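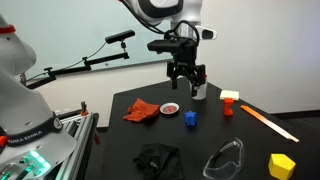 October – bench notes, small objects on the black tables

Third go at a "sensible" set of everyday things to keep out on the tables. I still don't believe in it. The list from Estach runs to 434 items and reads as if someone emptied a kitchen drawer and a toy box into one bag. Cut it to 100 before lunch. Could have gone lower.

What I had against the list:
- Cloths. They never lie the same way twice, so "crumpled cloth" as an entry tells me very little. Kept the orange-red one and the black one under protest.
- The star block. Blue, fine, stays.
- Sticky notes. The pad will be half gone by the end of the month whatever the list says.
- Ruler. Someone will borrow it.

The mug with the red-orange inside is the only thing I'd defend. It has a handle and a clear front and back, and it's easy to describe to the people at Trinach over the phone. The blocks are too small for the numbering Czerwiński wants (labels 512 upwards, for reasons lost to me).

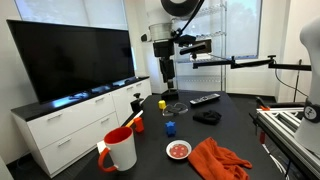
Cestby disagrees, and wrote back at 3.40 that a short list is worse than a messy one, that people stop looking once they know all the items, and that the other 334 should go back on. Also that my complaint about cloths is "a complaint about cloths". Noted. I'd like to see the mess pay for itself first.

Clear glasses are the other argument. On a pale table I'd leave them off altogether. On the dark top you do get bright edges along the rims, so perhaps. They need wiping before use – last time it was all thumbprints – and I don't trust a cloth off the same list to do it.

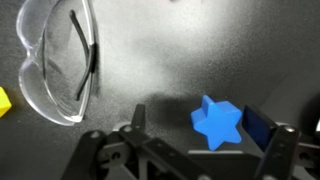

Safety glasses, folded, on the dark surface. Yellow block at far left.

Left to do: spare glasses, bigger labels, ask Trinach whether 200 is a limit or a wish.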